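My walking weekend in Vevstead: planning, costing and testing a two-day tour
Travel and Tourism, second-year project report
March 2, 2022

Why I picked this

We were asked to put together a short break for a small group, cost it, and then go and do it ourselves to see whether it held up. Most of my class went for big cities with cheap flights. I wanted somewhere I could get to by train and where I'd have to dig a bit for information, so I chose Vevstead, which I'd been through once as a kid and remembered mainly for the harbour and a very good bun.

My target group was couples and friends in their fifties and sixties who like history and a decent lunch but don't want to be marched about. I set myself a limit of £160 a head for two days, with one night's bed and breakfast, the guided walk, the boat and one evening meal included. Train fares were left out, as people would be coming from all over.

Getting the plan together

The first draft was far too full. I had the old town, the rope walk, the harbour museum, the chapel on the hill and the boat trip all on day one, and my tutor Graham Haslam wrote "when do they sit down?" across the top in green pen. Fair enough! I moved the chapel and the museum to the second morning and put a proper hour and a half in for lunch.

For the room I compared guest houses near the station and ones down by the water. The waterside ones are prettier but it's a steep pull back up with a suitcase. In the end I went for Makhubela, a family-run guest house halfway up the hill, mostly on the strength of one very long and helpful phone call. They do breakfast from seven and will hold bags on the last day, and that second part turned out to matter a lot more than I'd expected.

The boat was the tricky one. Gredis run the harbour trips and in November they only go out when there are enough people booked, so I had to write a wet-weather version of the afternoon as well (rope walk, then the covered market, then tea). I'd tell anyone doing this project to write the backup plan first, while you've still got the energy for it.
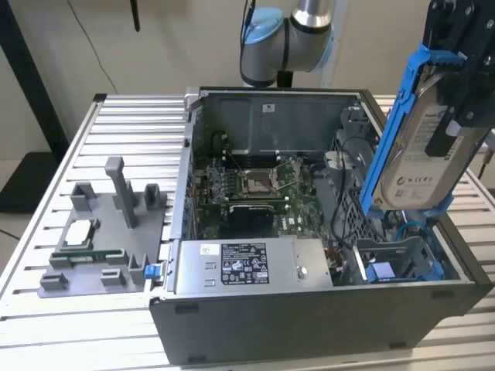 The route itself starts at the station and runs downhill to the harbour, with five stops on the way. I drew it up by hand and then again on the computer, and the second version took ages because I kept wanting to add things. The lower town is hard to map. It's all packed in tight, little yards and passages and steps squeezed up against each other like the parts on a green motherboard, and then you come out into the old fish market and there's a bare square right in the middle with everything crowding round it, a bit like the empty socket where the processor goes. On paper it looks like you could cross the whole lot in a couple of minutes. With a group you can't, as everybody stops to look down every passage, and so they should.

Doing the walk

I took my mum, my aunt and two of their friends, who were about as close to my target group as I was going to get for free. We met under the station clock at ten and it was dry, cold and very bright.

The upper streets went well. The old customs house is shut to visitors but you can stand in the porch, and I'd learned a bit about the carved beasts over the door, so I did my talk there. I spoke much too fast. My aunt asked me to start again, quite kindly, and after that I slowed down.

Lunch was at Gustix, a café on the harbour steps with long shared tables. I'd costed for soup, bread and a hot drink and that's what everyone had, apart from my mum, who also had the almond cake and says I should put it in the report. It was very good cake. Service was slower than I'd planned for and we left late, but the boat was running a bit behind too, so we got away with it.

The boat was the best bit by miles. You go out past the breakwater and look back, and you get the whole town stacked up the hill with the chapel on top – I don't think you really understand the place until you've seen it from there. I've since wondered about putting the boat first, so that people have the picture in their heads when they walk round.

Day two was the museum and the chapel. The museum is small and the rooms upstairs are chilly, so bring a jumper. The climb to the chapel was harder than I'd allowed for. There's a bench halfway which I hadn't marked on my map and which everyone used.

Money

I came in under my limit, but only just, and that was with the off-season room rate. The evening meal was where it nearly went wrong, as I'd forgotten drinks altogether. In summer the room would go up and I'd have to drop either the boat or the set dinner. I'd drop the dinner and give people a list of places to choose from.

What my group said

I gave out a short feedback sheet on the train home. They liked the pace on the second day better than the first, they all wanted longer at the rope walk, and one of them would have liked a printed map with the toilets on it. I felt a bit silly about that one, as it's in our course notes from the first term.

What I'd change

I'd begin at half past ten, mark every bench and every toilet, and ring Gustix the day before so they know a group is coming. I'd also cut my customs house talk in half. The route map, the costings sheet and the wet-weather plan are at the back of the folder, along with the feedback sheets, which are a bit crumpled from my coat pocket.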